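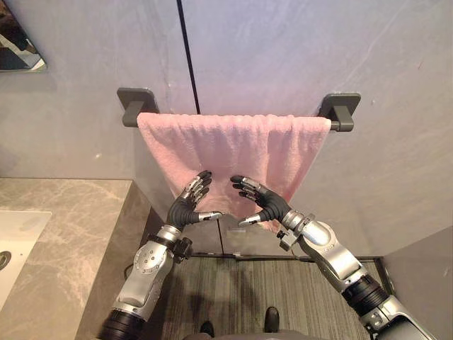
¿Cuenta el salario retenido en un traspaso contra el límite del club que vende?

Cuenta íntegro la parte retenida, temporada a temporada, hasta que vence el contrato. El club que compra anota solamente la parte que asume, aunque el jugador cobre siempre una única nómina.

La consulta llega a propósito del traspaso del defensa Tharindu Sheikh de Clostirville a Venen, registrado en la plataforma Meta con fecha 2023-07-02. Es la primera operación con retención que tramitan ambos clubes desde que entró en vigor el reglamento económico aprobado en febrero, y varios lectores preguntan cómo queda cada plantilla. Repasamos los términos conocidos y las cláusulas que más dudas generan.

Términos del acuerdo

Venen recibe a Sheikh, con dos temporadas de contrato por delante y un salario computable de 280.000 por temporada. Clostirville retiene la mitad. A cambio obtiene los derechos sobre un delantero del equipo júnior de Venen y una elección de segunda ronda en el próximo reparto, sujeta a condición.

El apunte en Meta queda así: 140.000 por temporada en la cuenta de Venen y 140.000 en la de Clostirville, este último bajo el epígrafe de salario retenido. El porcentaje no puede modificarse después del registro. Tampoco puede aplicarse un porcentaje distinto a cada temporada, fórmula que algunos clubes usaban antes para descargar el primer ejercicio y que el texto vigente elimina de forma expresa.

La prima de firma queda fuera de la retención. Si una parte se hubiera abonado antes del traspaso, seguiría computando prorrateada en la cuenta del club que la pagó. En el contrato de Sheikh no consta prima alguna, por lo que el cálculo es más simple que en otros casos.

La condición de la elección

La elección de segunda ronda pasa a ser de primera si el defensa disputa 27 partidos de temporada regular con Venen en el primer año. A estos efectos, partido disputado significa al menos un turno sobre el hielo recogido en el acta. Figurar en la convocatoria y no salir del banquillo no suma. Los partidos de eliminatoria tampoco.

Si Venen cede o traspasa al jugador antes de llegar a esa cifra, la condición se extingue y la elección permanece en segunda ronda, salvo que el nuevo acuerdo diga lo contrario y Clostirville lo acepte por escrito. La redacción protege bastante al comprador. Un club que quisiera conservar su primera ronda tendría margen para dosificar al jugador en el tramo final del calendario, y el reglamento no prevé ninguna revisión por este motivo.

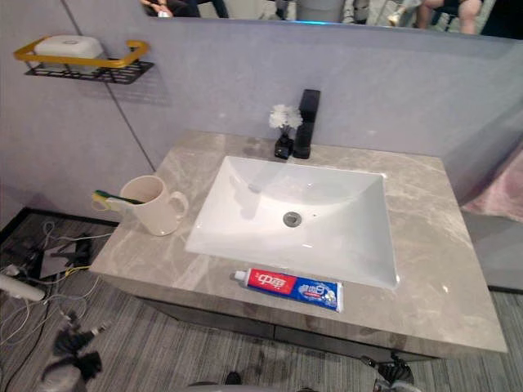
Lavabo blanco rectangular, encimera de piedra y grifo negro mate.

Efecto sobre las plantillas

Venen cerró el ejercicio anterior con ocho defensas inscritos, de los que dos terminaban contrato. Con la llegada de Sheikh el club puede mantener tres parejas estables y un séptimo defensa para rotación. Dilek Çınar, responsable de planificación deportiva de Venen, explicó en la nota del club que se buscaba «un lateral diestro capaz de absorber minutos en inferioridad numérica sin alterar la primera unidad de superioridad». Sheikh es diestro y la temporada pasada jugó sobre todo en la segunda pareja, con salidas de disco más frecuentes desde zona defensiva que desde zona ofensiva.

Ese reparto de saques conviene tenerlo presente al leer sus números. Un defensa que inicia la mayoría de sus turnos en campo propio parte con desventaja en cualquier indicador de posesión sin ajustar. La comparación útil es con sus compañeros de pareja en idéntico contexto, y ahí el jugador queda en la media del equipo – ni la mejora sensible que sugiere la nota de Venen, ni el lastre que se ha leído en algunos foros de Clostirville.

En Clostirville el movimiento libera una ficha y la mitad del salario. La otra mitad ocupa además uno de los huecos de retención de que dispone cada club, y esos huecos son limitados. Mientras el contrato siga vivo, el hueco no se recupera, ni siquiera si Venen rescinde. En caso de rescisión, la penalización se reparte entre los dos clubes en la misma proporción que el salario. 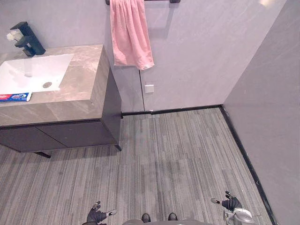 Queda por ver qué ocurre si Venen decide enviar al jugador a su filial, el Shek. El reglamento distingue entre cesión corta y asignación. La cesión corta, de hasta nueve días naturales, no altera el cómputo: cada club sigue cargando su parte completa. En la asignación, el club que asigna puede descontar una fracción de lo que tiene anotado, pero el club que retiene no se beneficia de descuento alguno. Para Clostirville, por tanto, el destino del jugador dentro de la estructura de Venen es indiferente desde el punto de vista contable.

La asignación exige pasar antes por la lista de renuncias. Cualquier otro club puede reclamar al jugador y, si lo hace, hereda el contrato con la retención ya aplicada. Es el escenario menos favorable para Venen, que perdería al defensa sin compensación y seguiría debiendo la elección de segunda ronda. Con un coste neto de 140.000, un defensa diestro con experiencia difícilmente superaría la lista sin que alguien lo reclamase.

Segunda retención

El mismo contrato admite otra retención en un traspaso posterior, siempre calculada sobre la parte que soporta el club vendedor en ese momento. Si Venen traspasara al jugador y retuviera a su vez la mitad de lo suyo, el tercer club anotaría 70.000 por temporada, Venen otros 70.000 y Clostirville mantendría sus 140.000. Una tercera retención no se permite. Clostirville, por su parte, no puede recuperar al jugador hasta que se cumpla el plazo de espera de una temporada completa, cláusula pensada para impedir operaciones de ida y vuelta.

Plazos pendientes

Falta el reconocimiento médico, que debe incorporarse al expediente de Meta antes de que se abra el periodo de inscripción. Si el resultado no fuera satisfactorio, Venen puede anular el traspaso mediante comunicación simple y los apuntes se revierten con efecto desde la fecha de registro. El dorsal se comunicará con la lista definitiva de pretemporada.

En el próximo envío trataremos el cómputo de los porteros de emergencia y la diferencia entre lista de lesionados ordinaria y de larga duración, materia sobre la que se han recibido varias preguntas.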